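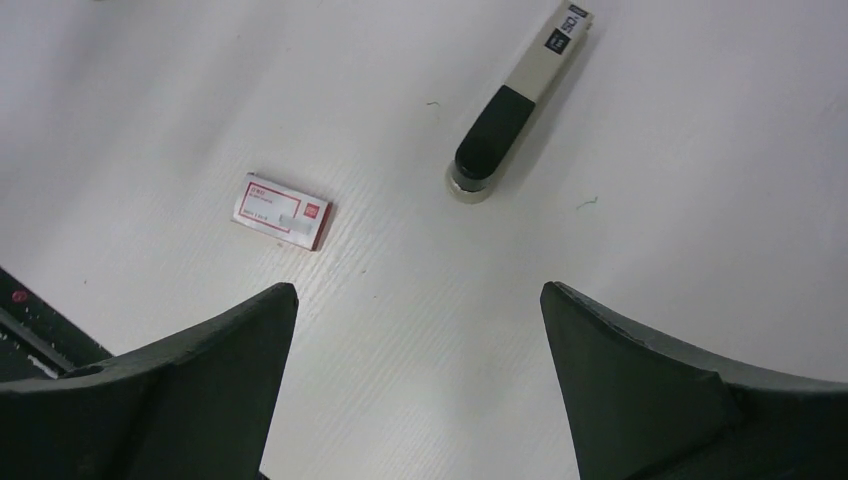

Fig. 1. Stapler on a white tabletop

Wuder Goat and Sheep Market Records

README, last touched November 8, 2024

Quick version: prices and head counts for goats and sheep, copied from paper market sheets, Siltoseo district. One row per sheet per animal class. 15 markets. 686 sheets typed in so far. More sheets exist, not typed yet, see To do.

Read the Known problems part before you plot anything. Please.

What's in the folder

sheets.csv - the main table. 36 columns, most of them you won't need.
markets.csv - one row per market, with the short code, usual market day, whether there is a loading ramp, whether there is water for the animals.
classes.csv - the animal classes and what the clerks call them.
fees.csv - gate fee and per-head fee, by market, with the date each fee started.
notes.txt - everything the typists wrote down that didn't fit anywhere. Messy but worth a read.

The old file prices_final_v2.csv is gone. If you still have a copy, throw it out. It had the young goats and the castrated goats merged and there is no way to pull them apart again.

Where it comes from

Market clerks fill in a sheet on market day. Animals in, animals sold, lowest price, highest price, and a "usual" price which is whatever the clerk thinks is usual. Sheets go to the Rakico office, get punched and put in a binder, and get typed from the binder. We don't collect anything ourselves. No contact with sellers or buyers, no names taken.

Two typists for every sheet. Where they disagree, a third person looks at the paper and picks. If the paper can't be read the cell stays blank. 17 sheets were dropped completely - rain, mostly, and a couple where the market code and the date both were missing so there was nothing to hang them on.

Prices are in local currency, not adjusted for anything. No inflation correction, no converting. Do that yourself and say which series you used.

Columns people ask about

market - short code, matches markets.csv.
sheet_id - the number penciled on the sheet at the office. Not the printed number. The printed ones repeat.
class - see classes.csv.
head_in - animals through the gate. Includes ones that went home again.
head_sold - per the clerk. Can be higher than head_in, see below.
p_low, p_high - lowest and highest price written down that day for that class.
p_usual - clerk's call. More useful than it sounds, and steadier than the middle of low and high.
buyer_type - butcher, trader, farmer, school, unknown. Biggest buyer type that day only. Don't treat it as a share of sales.
road - open, bad, closed. Clerk's opinion of the main road in.
vet_present - yes/no/blank. Blank is not no!
remark_code - our coding of the free text remarks. Coded after the fact, by one person, so go easy on it.

The rest are flags and typing checks. All lower case, all starting with chk_. Drop them if you like.

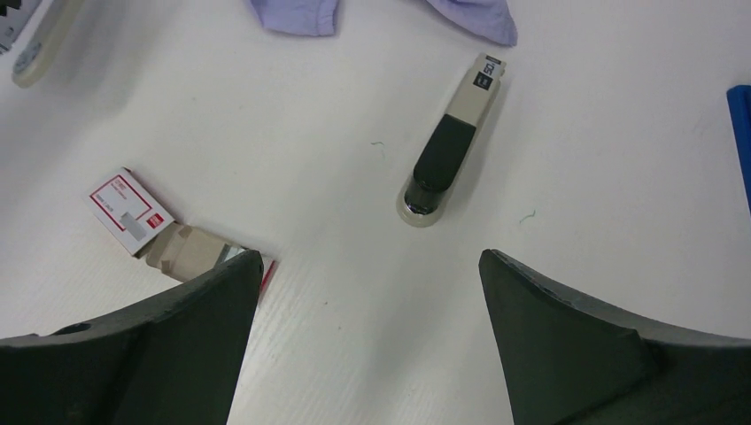
Fig. 2. Stapler, small cardboard boxes, lavender cloth

Known problems

Sold more than came in. Happens at the markets where people sell outside the fence and pay the fee after. Clerks there count the sale but not the gate. We left it alone. Flag is chk_oversold.

Weight. There isn't any. Animals are sold by eye. If you want price per kilo you can't get it from this, and please don't use an average weight per class from somewhere else and call it a price per kilo. Someone did and the chart went round for ages.

Market closures. When a market was shut for disease control there is no sheet at all, so it looks the same as a lost sheet. The closure notices we could find are in notes.txt. Incomplete.

February. Every February the sheets are thin. Partly real (fewer animals come down) and partly the clerks changing over, with the new ones not having forms yet. We can't split the two. Leave February out of any month-to-month comparison or at least show it both ways.

Sheep classes. The clerks at the hill markets split ewes by whether they have lambed, the lower markets don't. classes.csv has a column called merge_to which gives you the common version. Use it if your comparing across markets.

Rounding. p_usual is nearly always a round number. p_low and p_high less so. Small changes in p_usual mean nothing.

Holidays. Prices for males jump ahead of the big feasts and drop right after. Dates of the feasts are not in the data. Add your own calendar.

Fees. Changed at different dates at different markets, and at some of them the new fee was posted well before anybody charged it. fees.csv has the posted date.

What it's OK for

Seasonal pattern by class, with the February warning. Comparing markets with and without a ramp or water, carefully. Checking whether a bad road goes with lower prices - there is something there, we think, but the road column is an opinion. Teaching, fine.

Not OK for

Setting loan values or insurance values for a herd. Working out how many animals the district has. Ranking the markets or the clerks. Forecasting next season for a newsletter, we were asked and said no.

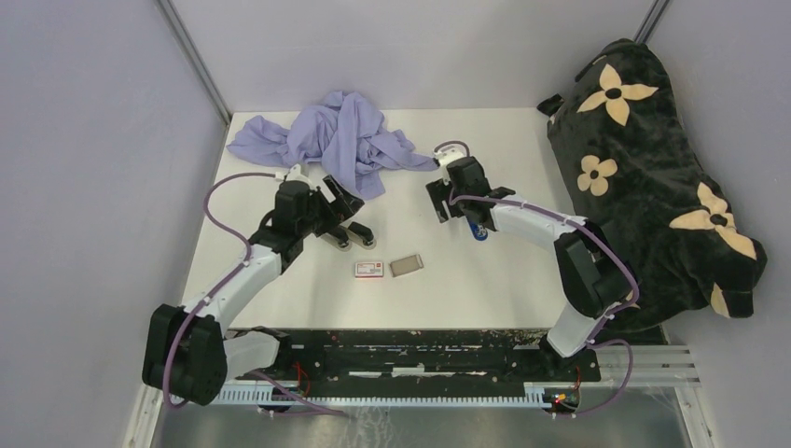 Updating. New sheets get added in batches when there is time to type them. Row order can change between batches so don't rely on row numbers, use sheet_id plus class. Old rows do get corrected. Corrections are listed at the bottom of notes.txt, newest last.

Opening the file. UTF-8, commas, a header row. If you open it in a spreadsheet and save, the sheet ids lose their leading zeros and then nothing joins. Import as text. The one market with a non-English letter in it is Türkmen - if it shows up as garbage, your encoding is wrong, fix that first. Its code is plain letters so joins are ok either way.

Terms

Free to use and pass on. Credit "Wuder Goat and Sheep Market Records" and give the README date, as there are no version numbers yet. Copies of the paper sheets are not included and won't be - some have phone numbers scribbled in the margins.

To do

- type the backlog binders, hill markets first
- second coder for the remarks
- find the missing closure notices
- hides and skins sheets, separate form, seperate table probably
- decide what to do about kids sold together with the doe, currently entered as one animal with the remark code KD

Errors: send the sheet_id, the class and what you think it should say. The office will check the paper. Replies are slow in market season.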